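カテゴリ:作業ノート > 小物・消耗品

9月 午後 窓側のテーブル

引き出しの整理の続き。前回は刃物と接着剤で終わってしまったので、今回はライター類と、それに混ざっている細かいものを見る。場所は窓側のテーブル。作業台のほうはメレリドさんが額縁の糊を乾かしていて動かせない。夕方まで触らないでほしいとのこと。

テーブルクロスは葉の模様の、薄い紫がかった灰色のものをそのまま使った。しわが寄っているのは気になるが、アイロンをかけるほどの作業でもない。ただ、細かい部品を並べるとしわの谷に入って見失うことがある。ネジやフリント(着火石)を扱うときはクロスを外すか、上に白いトレーを置くこと。前に石をひとつなくして、椅子の下まで探したことがあった。

引き出しの中身について。ライターは備品として買ったものがほとんどなく、誰かのポケットから出てきてそのまま居ついたものばかり。店の名前や電話番号が入っているものが多い。熱収縮チューブを縮めるとき、ロープの端を止めるとき、ろう引き糸の端を焼くとき、とりあえず手近にあるものを使うので、どれがどこから来たのかわからなくなっている。備品簿には「ライター 一式」としか書いていない。書いたのは私。

今回決めた分け方を残しておく。

火花も出るしガスも残っているものは、ふた付きの缶に入れて流しの横の棚へ。火花だけ出てガスのないものは捨てる箱。押しても何も起こらないものも捨てる箱。ガスを注入できる型で、火口が詰まっているだけのものは別にして、ラウレンツィウさんに見てもらう。判断に迷うものは、迷っている時点で捨てる箱でよいと思う。

最初は「使えそうなもの」という箱も作ったのだが、そこに全部入っていくので途中でやめた。箱を減らしたら早くなった。

点火の確認は窓を開けて、クロスの上ではやらない。流しの前でやる。クロスは布なので当然だが、座ったまま手元でつけてみたくなるので書いておく。髪の長い人は結ぶこと。

文字の入っているものは、捨てる前に印刷の内容を控えることにした。シューフェンさんが飲食店の販促品を集めて調べているので、そのため。控える項目は本体の色、文字の向き、住所、電話番号の用途(注文用か、予約用か)、読めない箇所。読めない字を勝手に補わない。数字が怪しいときは怪しいと書く。以前の控えには、かすれた番号をきれいに清書してしまったものがあり、あとで現物と合わなくて困った。 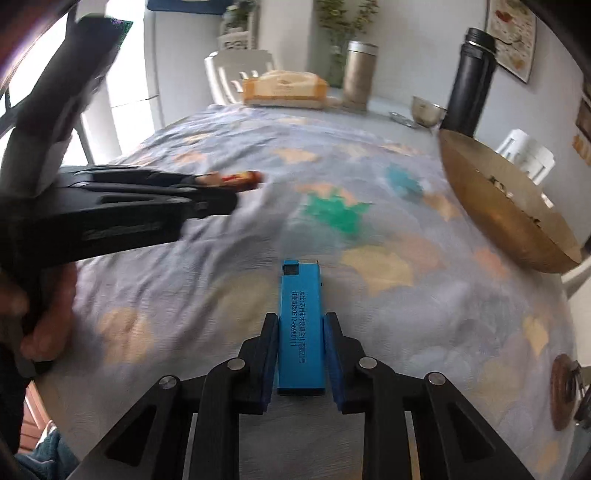 青い一本は中国語の住所が入っている。「地址:苏州市」で始まり、終わりは「21号」。もう一行は「订餐电话」で、市外局番の0512が続く。订餐なので料理の注文を受ける電話ということになる。0512は蘇州の局番だから住所とも合う。後半は66980111のように見えるが、控えには疑問符を付けておいた。文字は本体の長いほうに沿って二行、横倒しに入っているので、縦に立てて持つと首を傾けて読むことになる。胸ポケットに差しておくと住所は読みにくいだろうなと思う。寝かせて机に置くぶんには読みやすい。

シューフェンさんに聞いたところ、こういうものは会計のときにもらえたり、卓の上に置いてあったりするらしい。注文の電話番号が大事なので、店の名前より番号を目立たせることもあるという。最近は電話で頼む人が減ったので、番号入りのものは少しずつ見かけなくなっているのではないか、というのが彼女の見立て。裏づけはまだない。控えを集めているのはそのへんを知りたいからだそうだ。

控えの番号について。新しい控えは22番から始める。それより前の番号は古い帳面にあって、欠番があるかもしれないが、さかのぼって直さない。帳面のほうは3940番の封筒に入れて、書類棚の下の段に戻した。封筒の番号は棚全体の通し番号で、ライターの控えとは関係ない。まぎらわしいので封筒の表に「ライター控え(旧)」と鉛筆で書き足した。

印刷がこすれて薄くなったものの読み方。正面から光を当てるより、窓を横にして斜めに見るほうが読める。天気がよすぎると窓が白く飛んでしまって、手元がかえって暗く見えるので、窓に向かって座らないこと。窓を左に置いて座ると楽だった。右利きの人はたぶんこの向きがいい。クレドウィンさんは左利きなので反対側に座っていた。虫眼鏡は引き出しの二段目。アルコールで拭くと印刷ごと落ちることがある。汚れているものは乾いた布で軽くこするだけにする。

エルフリーデさんから、確認のときに親指が痛くなるという話。火花を出すのにやすりを回す型を続けて試すとそうなる。押しボタンの型と交互にやればいくらかまし。まとめて一人でやらず、途中で代わること。絆創膏は先に貼っておくほうがいいそうだ。私は貼らなかったので、今、鉛筆を持つと少し痛い。

捨て方。ガスが残っているものをそのまま燃えるごみに入れない。ガス抜きは屋外で、風のある日に、火の気のないところで。レバーを押し下げて輪ゴムかテープで止め、火がついていないのを確かめてから置いておく。音がしなくなってもすぐには片づけず、においがしなくなるまで待つ。そのあともう一度点火してみて、つかなければ回収に出す。この建物の回収区分は入口の貼り紙に従う。貼り紙は先月差し替わっているので、記憶でやらないこと。私も前の区分のつもりで袋を用意して、やり直した。

保管用の缶は、ダンドステッドの菓子缶を使っている。ふたがきつくてちょうどよいのだが、エルフリーデさんは爪が割れそうだと言っている。ジルコ……ではなくゾヴトンの工具屋に、留め金付きの小さい金属箱があった。値段は2000円を超える。ライターを入れるだけの箱にそこまで出すかどうか。保留。当面は菓子缶のふたにひもで持ち手を付けてしのぐ。持ち手はクレドウィンさんが付けてくれるとのこと。

置き場所も少し考えた。流しの横の棚は日が当たらないのでよい。窓台は不可。夏のあいだ窓台に置きっぱなしになっていたものがあり、あれはよくなかった。車の中に持っていくのもやめる。ニルクホルムの現場に行くとき道具箱に入れたままにする人がいるが、戻ったら必ず缶に戻すこと。道具箱の中で金具にレバーを押されて、ガスだけ抜けていた例がある。

熱収縮チューブについては、ライターよりヒートガンのほうがむらなく縮む。わかっているのだが、ヒートガンは出すのが面倒で、つい火であぶってしまう。煤がついて印字が読めなくなったケーブルが2本あった。ラベルの貼り直しが必要。棚の奥にあるヒートガンを手前に出せば済む話かもしれないので、次に棚を動かすときに入れ替える。

引き出しの底から出てきた、ライター以外のもの。短くなった鉛筆、どの箱のものかわからない小さい鍵、古い領収書、ボタン電池。電池は端子をテープで巻いて電池の回収へ。鍵は合う箱がないか一通り試したが見つからず、キーフックの端にかけて札を付けた。心当たりのある人は外して持っていってください。領収書は文字が消えていて読めない。

引き出し自体は、敷いてあった紙をはがして拭いた。新しい紙は方眼紙の余りを切って敷いた。寸法を少し大きく切りすぎて手前が折れ返っている。開け閉めに支障はない。

残っていること。

・ラウレンツィウさんに詰まったものを渡す(ジップ袋に入れて彼の棚に置いた)
・控えの続き。青いのは記入済み、残りは印刷の薄いものから
・青いライターの番号の後半を、別の人の目でもう一度読んでもらう
・備品簿の「一式」を書き直す
・テーブルクロスを洗うかどうかメレリドさんに確認。ライさんから借りたものかもしれない
・ラベルの貼り直し
・白いトレーがもう一枚ほしい。台所のものを使わない

次は同じ引き出しの左側、テープと針金。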